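Kultby Wellness Rooms: how the second quarter went

Hi Tarık,

You asked for something you could read over coffee, so I'm skipping the template your office sent and just telling you how it's going. The numbers you need are in here, I promise. If Fernetti wants the boxes filled in as well, send me the form again and I'll do it next week.

The short version is that the float room is open, the infrared sauna is open, and the massage program is still stuck behind a licensing question that I'll get to further down. We're a little behind on bookings and a little ahead on money, which surprised me too!

The float room

We opened this one first, as agreed. The tank was installed in the old storage room at the back, and the soundproofing is so much better than I hoped (you can stand in the hallway with the dryers going and hear next to nothing inside). Since opening we've sold 208 float sessions. Most of those are single visits. I'd like more people on the five-visit card, so for August we're moving it to the top of the price list and letting two people from the same household share one. My sister thinks sharing will cost us money. I think it'll fill up Tuesday mornings, and Tuesday mornings are dead.

One change from the plan: I wrote 90-minute sessions into the proposal and we've gone down to an hour. New people were climbing out early and then feeling like they'd wasted what they paid for. An hour plus a decent shower and a cup of tea seems to suit nearly everybody. The regulars who want longer can book two slots back to back at a discount, and a handful of them do.

The salt bill is higher than I budgeted. I had a price from Bivier in the spring and it went up before I signed, which is my own fault for dragging my feet. I've moved money over from the printing line to cover it. We were never going to need that many brochures anyway.

The sauna

Slower start here. The wiring inspection took two visits, and the second visit didn't get scheduled until the end of May, so we lost most of a month. It's running fine now. The cabin seats three but we're only booking it for one or two at a time, and people seem happier that way.

I've also tightened up the intake form. Anybody who's pregnant, has a heart condition, or is on blood pressure medication gets asked to check with their doctor before we'll book the heat. I lost a couple of bookings over it and I'm fine with that. I also took the word "detox" off the website and the window. You'd flagged it in your notes on the proposal and you were right, I can't back it up. The page now says people find it relaxing and that it's warm, and so far I haven't had a single complaint about the missing miracle claims.

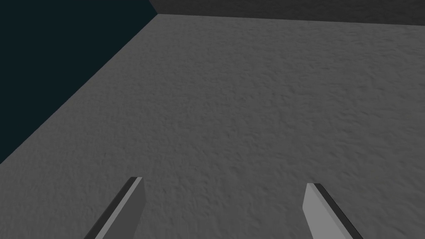 Massage and bodywork

Okay, the sticky one. The grant covers two part-time therapists and right now I have one, and she can't start until the city signs off on the treatment room. The room itself is done: painted, heated, sink in, table ordered. The hold-up is that our permit was filed under fitness when it should have gone in under personal services, and those are two different desks with two different lines. I refiled on my own time and paid the fee out of our side of the budget, so you won't see it in the grant spending.

Mrs. Çetinkaya, who'll be doing the massage work, has been very patient about all this. She's using the gap to finish her continuing education hours and she's been covering the front counter two afternoons a week, so the regulars already know her face. I'd hate to lose her. If the permit drags on past the end of August I'd like to talk about paying her a small retainer from the unspent wages. I'm not asking yet, just giving you a heads-up.

For the second position I've had some applications and one good interview. I'm holding off on an offer until there's a room to put that person in.

Reduced-rate places

I know this is the part the board cares about most. We set aside 20 reduced-rate places a month, for shift workers, caregivers and people on a fixed income. April was terrible, because all I'd done was put up a sign. In May I went and talked to the pharmacy, the library and the bus depot in person, and by June every place was taken and we had a waiting list. I don't ask for paperwork. People tell me they qualify and I believe them, and I'd like to keep it that way unless you tell me I can't.

A bus driver told me she'd slept through the night after her first float. I can't promise that to anybody and I'm not putting it on a poster, but it was a lovely thing to hear at eight in the morning.

Money

We've spent 80 percent of the equipment line and I don't expect to need all of the rest. The wages line is way under, for the reason above. Laundry is over, and will stay over. I had no idea how many towels a float room goes through! I'm looking at buying a second washer instead of sending the overflow out, and if the quote comes in under what's left in equipment I'd like your okay to use it for that. It seems to me it counts, but you know the rules better than I do.

Receipts through the end of June are in the shared folder. The June sauna electrician is in there twice, the first one is an estimate and the second is what we paid, so please use the second.

What's next

In July I'm hoping to get the permit, put up the new price list and start evening hours on Thursdays. In August, with luck, the first massage appointments. I'd also like to run a short feedback card for a few weeks, 5 questions at most, so the next report has more in it than my own opinion.

Could you let me know about the washer by the end of the month? And come by for a float whenever you're in town, the offer stands. Bring flip-flops.

Sent Jul 12, 2025, from the front counter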